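We use cookies to remember your settings and count visits. By continuing to read you accept this. OK

Learning to read the ferry timetable, and other things from four months of Japanese class

May 22, 2022

I signed up for an evening Japanese course in February and finished the first level last night. I said I would write something when it was done, mostly for my sister, who keeps asking whether I can speak it now. I can't. I can do some things, and I'll try to say what they are.

The course is run by a small language school called Okora, on the second floor over a print shop. There were 14 of us at the start and 9 at the end. Our teacher was Kumiko Ikeda, who had taught the same level many times and had a good idea of where each of us would get stuck. We met twice a week for 2 hours. The fee was 400 dollars and the textbook was extra. The textbook is 228 pages long and we got as far as the chapter on giving directions, a little past the middle.

I should say why I took it. My husband's uncle, Masaru Honda, lives in a port town and has invited us for years. His son Haruto Honda speaks good English and has always translated for everybody at weddings, and I've watched him go a whole dinner without eating anything hot. I wanted to be able to ask Masaru how his knee was without Haruto putting his fork down.

The first three weeks were all hiragana. I had read online that you can learn it in a weekend. Maybe you can. I made cards out of cut-up cereal boxes and went through them on the bus, and it took me until the third week to stop mixing up nu and me. Then there was katakana, which I found harder and still do. People tell you katakana will be easy for an English speaker, as so many of the words are borrowed from English. They are, but you have to say them out loud several times before you hear it. I sat on the word for "ice cream" for a good while.

Kumiko didn't let us write anything in our own alphabet after the second week. I disliked this a lot. I had a notebook full of words spelled the way I heard them, and she looked at it and told me, kindly, that I would be able to read that notebook and nothing else. I started a new one. She was right, and the old one is in a drawer.

Vocabulary has been slower than I hoped. I'm 51 and things don't stay in my head like they used to. What works for me is doing a small number of words every morning before breakfast, and saying them with something in my hand. I know the word for spoon very well. I don't know the word for carpet in any way I could count on, even though we had it on a list, because I never once said it while looking at a carpet.

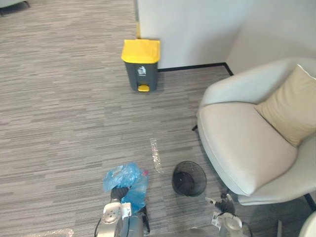

Counting is its own subject. There is a different ending for long thin things, for flat things, for small animals, for machines, for people. I asked if I could skip this and use the general one for everything. Kumiko said that people would understand me and that I'd sound like a small child. I have decided I can live with that for now, except for people, where I learned the proper ones. You need them in restaurants.

My practice partner for most of the course was Kohei Yokoyama. He grew up in this country and understands a fair amount from his grandmother, but had never learned to read. So we were a lopsided pair. I could sound out a page and not know what I'd said, and he would listen with his eyes shut and tell me. By the end he was reading nearly as fast as me and I was still not understanding nearly as much as him, so I think he got the better deal. He brought in a children's book about a bear who runs a post office, and we read the whole thing over five sessions. That was the part of the course I liked best.

A few things I would pass on if you are thinking of doing a class like this:

Go to the class even when you haven't done the homework. I skipped one in the spring because I was embarrassed about a worksheet, and it was the class where they did the te-form. I spent the next two weeks catching up.

Don't buy a lot of books. I bought three besides the textbook and used one of them, a thin grammar guide I found secondhand.

Get someone to record themselves reading the dialogues at a normal speed. The audio that comes with the textbook is very slow and very clear, and real people do not talk that way. Miyuki Oshima, who teaches the level above ours, came in for one session as a guest and spoke to us as she would to anyone. I caught the words for "train," "yesterday" and "expensive." From that I worked out that her ticket had cost a lot. She had been telling us about losing her umbrella, and the expensive thing was the umbrella.

Learn the polite forms first and stick with them. A couple of people in our group had picked up casual speech from television and had a hard time putting it down again.

The ferry timetable is what I'm proudest of. To get to Masaru's town you take a train and then a ferry, and the ferry company's English page only gives the summer sailings. Haruto sent me a link to the Japanese one and offered to go through it on the phone. I said I'd try it first. It took me an entire evening with the dictionary. There's a mark that means weekdays only, a note about holidays, and a line at the bottom that says the early boat doesn't take cars. I wrote all of it out in English and sent it back, and he had one correction. I had the holiday note backwards, so we would have been standing on the dock on the wrong morning. Everything else was right.

I also called Masaru last week and asked about the knee. I had written the question out beforehand and read it off the card. He answered at some length. I understood "doctor," "stairs" and "a little better," and I said "that's good," and then he asked me something else and I had nothing. We both laughed and he handed the phone to Haruto. It was a four-minute call and I was tired afterward - but I did ask him, and he did answer me.

As for kanji, we learned 80 on paper and I would say I own half. I can pick out the ones for mountain, river, person, exit and the days of the week. I like them more than I thought I would. I keep seeing the same small pieces turning up inside bigger ones, and sometimes I can guess what a word is to do with, though not how to say it. My husband has started asking me what the writing on the soy sauce bottle says. It says soy sauce.

The next level starts after the summer. It's the same price and the same evenings, and it is Miyuki's class, so it'll be faster. I've put my name down. Kohei is still deciding, as his shifts may change. In the meantime I plan to go back over the first ten chapters and redo the exercises in a clean copy of the workbook, and to get through the second bear book, where he seems to be taking over a bakery as well. I'm on page six.

If anyone has done a second-level class and has a view on whether to keep using paper cards or move to an app, please leave a comment. I've tried two apps and neither lets you go back when you press the wrong button, and I press the wrong button a lot.

Shares: 12
4 comments

Get new posts by email. Enter your address to subscribe. You can unsubscribe at any time.

Contact | Copyright 2022 | Back to top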